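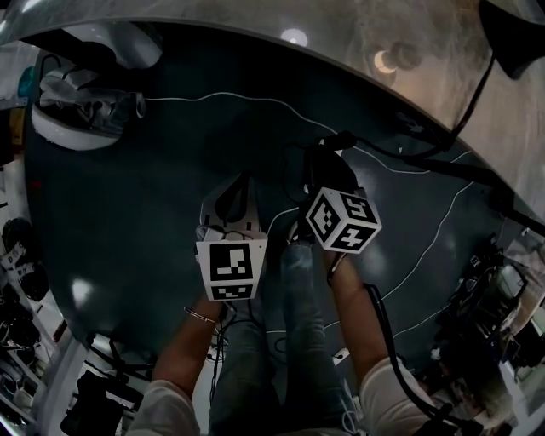
Besuch bei der Projektgruppe Prornar: Greifdaten ohne Roboterarm

Im Mai war unser Fachkreis Automatisierung zu Gast bei der studentischen Projektgruppe Prornar. Die Gruppe arbeitet seit dem Wintersemester an der Frage, wie sich Handhabungsaufgaben aus dem Haushalt mit handgeführten Greifern aufzeichnen lassen, um damit später einen Arm zu trainieren. Der Termin dauerte von 9 Uhr bis kurz nach 15 Uhr. Durch den Tag führte Séverine Pichon, die das Projekt fachlich betreut und auch die zugehörige Lehrveranstaltung hält. Der folgende Bericht richtet sich an die Mitglieder, die nicht mitfahren konnten, und geht auf die Punkte ein, zu denen uns vorab Fragen erreicht hatten.

Anfahrt und Räumlichkeiten

Vom Bahnhof fährt ein Bus bis vor das Gelände, die Taktung ist am Vormittag gut und ab Mittag dünn. Der Eingang zur Werkstatt liegt auf der Rückseite des Gebäudes und ist vom Parkplatz aus schlecht zu finden. Wer mit dem Auto kommt, meldet das Kennzeichen am Vortag an.

Die Gruppe nutzt einen hohen Raum mit Galerie. Unten stehen die Aufbauten, an denen aufgezeichnet wird. Die Auswertung läuft in einem Nebenraum, den wir am Nachmittag gesehen haben. Einen abgetrennten Bereich für Besucher gibt es nicht, man steht beim Rundgang zwischen den Geräten. Taschen sollte man in den Spind beim Eingang legen.

Aufgabe und Rahmen der Lehrveranstaltung

Die Lehrveranstaltung läuft über 2 Semester. Im ersten werden Kinematik, Kamerakalibrierung und Koordinatensysteme behandelt, im zweiten wird nur noch am Projekt gearbeitet. Zugelassen sind Studierende aus dem Maschinenbau, der Elektrotechnik und der Informatik. Die Prüfungsleistung besteht aus einem Datensatz mit Dokumentation und einem Kolloquium. Eine Vorführung am Arm wird nicht benotet, was in unserer Runde zunächst auf Verwunderung stieß. Frau Pichon begründete das mit den Erfahrungen des ersten Jahrgangs: Damals hatten die Teams die letzten Wochen mit der Feinabstimmung einer einzigen Bewegung verbracht und die Datenqualität vernachlässigt.

Der Katalog umfasst 42 Einzelaufgaben. Sie reichen vom Umsetzen eines Bechers bis zum Einräumen von Kleinteilen in eine Schublade. Jede Aufgabe hat ein Blatt mit Ausgangszustand, Endzustand, zulässigen Greifpunkten und Abbruchkriterien. Die Blätter haben die Studierenden selbst geschrieben und gegenseitig geprüft. Wir durften mehrere davon durchsehen. Die Qualität schwankt. Gut gelöst ist die Beschreibung der Endzustände, dort steht zum Beispiel, in welchem Winkelbereich ein Griff am Ende zeigen darf. Bei den Ausgangszuständen fehlt manchmal eine Angabe zur Beleuchtung, obwohl diese für die Markererkennung wesentlich ist.

Aufbau der Greifer

Verwendet werden Zweifinger-Greifer, die eine Person in der Hand führt. Die Gehäuse stammen aus der Entwicklungslinie Brudex, einer Eigenkonstruktion der Gruppe, die inzwischen in der dritten Fassung vorliegt. Jeder Greifer trägt eine Kamera und aufgesetzte Markerflächen mit schwarzweißen Mustern, aus denen sich die Lage im Raum bestimmen lässt. Zusätzlich läuft eine Kamera am Kopf der aufzeichnenden Person mit. Die Zeitstempel beider Quellen werden über ein gemeinsames Triggersignal abgeglichen.

Für die Kalibrierung gibt es Würfel, deren Seiten mit verschiedenen Mustern belegt sind. Da zu jedem Zeitpunkt mehrere Flächen sichtbar sein können, ist die Lageschätzung stabiler als mit einer einzelnen ebenen Tafel. Nach Angabe der Gruppe wird vor jeder Sitzung neu kalibriert und nach einem Wechsel der Fingerbacken ebenfalls. Das Protokoll der Kalibrierung wird mit den Aufnahmen abgelegt. Wer später mit den Daten arbeitet, kann also nachvollziehen, welcher Stand der Hardware verwendet wurde.

Die Verkabelung ist nach wie vor der schwächste Teil des Aufbaus. Eine Funkübertragung wurde im Vorjahr erprobt und wegen schwankender Latenz verworfen. Ein Mitglied unserer Gruppe fragte nach Zugentlastungen am Handgelenk. Eine Klemme aus dem 3D-Drucker ist konstruiert, wird bisher aber nur an einem der Arbeitsplätze benutzt.

Ablauf einer Aufnahmesitzung

Eine Sitzung beginnt mit dem Funktionstest der Kameras und der Öffnungsmessung an den Backen. Danach wird das Aufgabenblatt vorgelesen, der Ausgangszustand hergestellt und von einer zweiten Person bestätigt. Erst dann startet die Aufzeichnung. Die Person mit den Greifern sagt Beginn und Ende jeder Bewegung an, am Rechner wird mitprotokolliert.

Vorgesehen sind 300 Durchgänge je Aufgabe, verteilt auf mehrere Personen und Tage. Gegenstände, Tische und Hintergründe werden dabei gewechselt. Im Raum darf während der Aufnahmen normal gearbeitet werden. Die Gruppe will keine Laborbedingungen mit neutraler Wand, da ein im Haushalt eingesetztes System ebenfalls mit Möbeln, Lampen und vorbeigehenden Menschen zurechtkommen muss. Für die Auswertung hat das einen Preis: Spiegelungen in Glasflächen erzeugen gelegentlich falsche Merkmale, die beim Verfolgen der Kameralage herausgefiltert werden müssen.
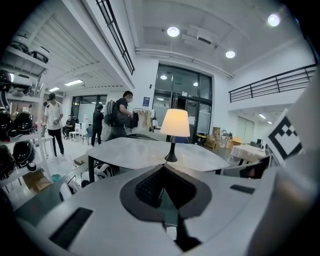 Das Filterverfahren wurde uns am Nachmittag an zwei Mitschnitten erläutert. Im ersten Schritt werden Merkmale verworfen, deren Bewegung nicht zur geschätzten Eigenbewegung der Kamera passt. Damit fallen Personen im Hintergrund in der Regel heraus. Spiegelbilder von Deckenleuchten sind hartnäckiger, weil sie sich bei kleinen Bewegungen fast wie feste Punkte verhalten. Ein Team arbeitet an einer Maske, die Glasflächen vorab kennzeichnet. Fertig ist sie noch nicht, und im Datensatz werden betroffene Sequenzen bis auf Weiteres nur markiert.

Einige von uns konnten die Greifer selbst ausprobieren. Das Gewicht ist am Anfang kein Thema, nach einigen Minuten mit ausgestrecktem Arm schon. Ungewohnt ist vor allem, dass die Finger der Hand nichts vom Gegenstand spüren. Man schließt die Backen zu weit oder zu früh. Die Studierenden rechnen deshalb eine Einarbeitung ein, deren Aufnahmen nicht in den Datensatz eingehen. Beidhändige Aufgaben sind deutlich schwieriger, besonders wenn ein Teil in der Luft übergeben wird. Für Linkshänder gibt es keine eigene Fassung des Greifers, der Auslöser lässt sich aber umsetzen.

Datenhaltung und Auswertung

Bis zum Ende des Projektjahres sollen 3.000 geprüfte Sequenzen vorliegen. Geprüft heißt, dass eine zweite Person den Mitschnitt vollständig angesehen und anhand des Aufgabenblatts bewertet hat. Automatisch kontrolliert werden nur Zeitstempel, Markererkennung und fehlende Bilder. Misslungene Durchgänge bleiben erhalten und bekommen einen Fehlerschlüssel. Fünf Schlüssel sind definiert, davon werden in der Praxis drei benutzt. Frau Pichon hält die beiden übrigen für schlecht formuliert und will sie streichen.

Die Ablage läuft über eine Software namens Arnaud, die aus einer Masterarbeit hervorgegangen ist. Sie verwaltet Sitzungen, Kalibrierungen und Prüfvermerke. Die Oberfläche ist schlicht und schnell zu bedienen. Es fehlt eine Rechteverwaltung, sodass jedes Mitglied der Gruppe Bewertungen überschreiben kann. Eine Versionsgeschichte ist vorhanden, Änderungen lassen sich also zurückverfolgen. Auf unsere Frage nach dem Export wurde ein offenes Format genannt, die Dokumentation dazu war zum Zeitpunkt des Besuchs unvollständig.

Zum Umgang mit Personen im Bild gibt es eine schriftliche Regelung. Wer sich im Raum aufhält, wird am Eingang informiert und unterschreibt. Vor einer Weitergabe an Dritte werden Gesichter unkenntlich gemacht. Unsere Unterschriften wurden am Morgen ebenfalls eingeholt.

Übertragung auf den Arm

Im Nebenraum steht der Arm, auf dem die gelernten Abläufe getestet werden. Er trägt die gleichen Backen wie die Handgreifer, damit Öffnungsweite und Kontaktflächen übereinstimmen. Vorgeführt wurde das Umsetzen eines Bechers. Der erste Versuch gelang, beim zweiten brach das Programm wegen einer Bereichsüberschreitung ab, der dritte gelang wieder. Die Ursache lag nach Auskunft des Teams in der Grundstellung: Menschen greifen mit dem Handgelenk in Lagen, die der Arm nur nahe an seiner Gelenkgrenze erreicht. In der Aufzeichnung fällt das nicht auf. Künftig soll schon während der Sitzung eine Erreichbarkeitsprüfung mitlaufen und ein Warnton ertönen.

Zum Wettbewerb

Im Anschluss an das Projektjahr tritt ein Teil der Gruppe beim studentischen Wettbewerb Anwood an. Dort müssen Aufgaben gelöst werden, die erst am Wettkampftag bekannt gegeben werden. Eigene Gegenstände sind nicht erlaubt. Die Gruppe bereitet sich mit ausgelosten Blättern aus dem Katalog vor und lässt die Gegenstände von Unbeteiligten tauschen. Über die Zusammensetzung des Teams war noch nicht entschieden.

Offene Punkte und Hinweise für Interessierte

Nicht klären konnten wir, wie stark sich die Greifweise einzelner Personen im Datensatz niederschlägt. Eine Auswertung nach Personen ist geplant. Ebenso offen ist die Wiederholgenauigkeit der Öffnungsmessung nach längerem Gebrauch der Backen. Die Gruppe hat zugesagt, uns die Messreihe zu schicken, sobald sie vorliegt.

Weitere Besuche sind in der Vorlesungszeit möglich, die Gruppengröße ist begrenzt. Geschlossene Schuhe sind Pflicht. Die Mensa schließt um 14 Uhr, und der Automat im Erdgeschoss nimmt keine Scheine.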